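I've wanted one of those little robot lawn mowers for years, and last spring I finally gave in. My neighbor Adeel Bangash was moving to a place with no yard and sold me his old Sullonen for a good deal less than he paid, along with a bag of spare blades and a manual that had clearly been left out in the rain. I've been meaning to write about it ever since, and here it is November and the thing is already put away for the winter.

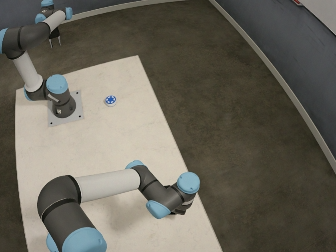

Does it cut as well as a regular push mower?

Mine cuts better in the middle of the lawn and worse along the edges. It goes out nearly every day and takes off just a tiny bit each time, so the grass always looks the same height, but I still walk the fence line with a trimmer every couple of weeks.

The setup was the part I dreaded. You have to run a wire around everything you don't want mowed, and I used 357 feet of it, on my knees, with a rubber mallet and a podcast. I got the whole loop pegged down and then found I had left the mower no way to get past the pear tree – so up came 40 feet of wire and I started that side over after lunch. 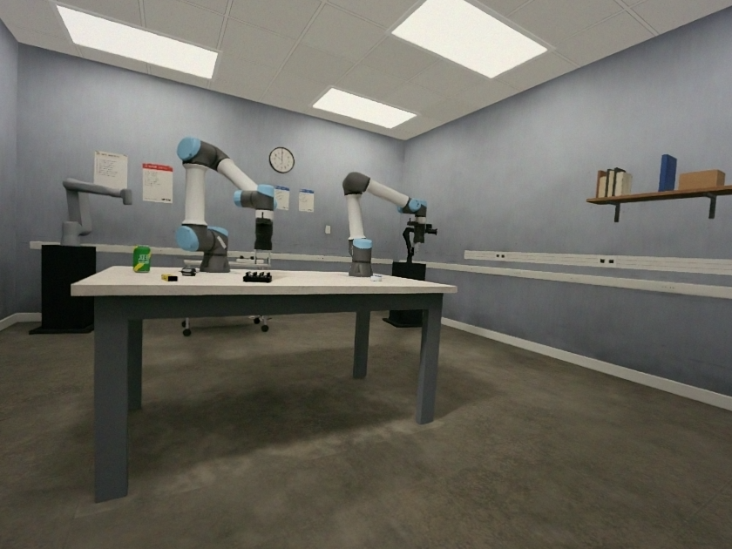 Once it was running, though, I got fond of it much faster than I expected. My daughter named it Darnell within the hour. It bumps into the birdbath, thinks for a second, backs up and heads off at some silly angle, and I have let a whole cup of coffee go cold watching it. The dog barked for two days and then decided it was furniture.

It did get stuck a fair amount in June, mostly in the dip by the back gate, where the ground stays soft. I filled that with 12 bags of topsoil and some seed, and after that I only had to rescue it when somebody left the hose out (usually me).

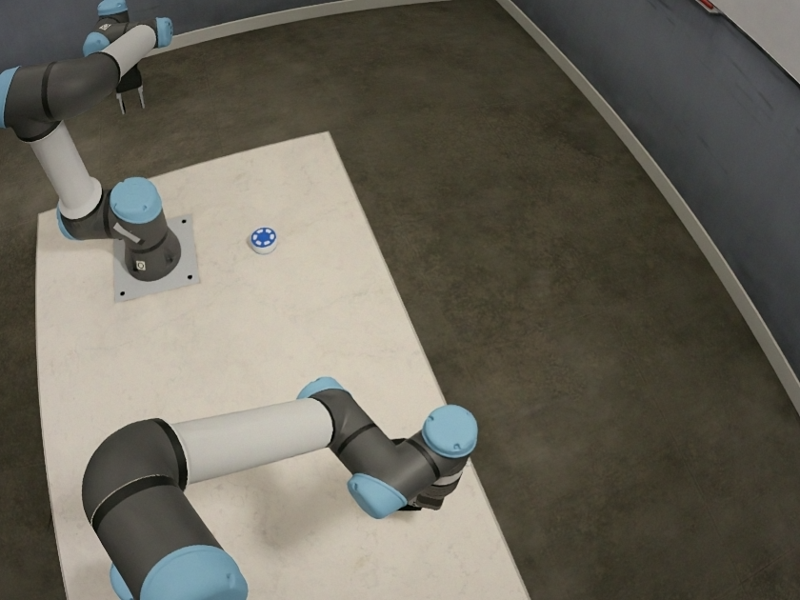
The blades are cheap and take five minutes to swap, so do it more often than you think you need to. I waited too long in July and the tips of the grass all went brown and ragged. Next year I'd like to get it across the side path and into the front, if I can work out where the wire should go.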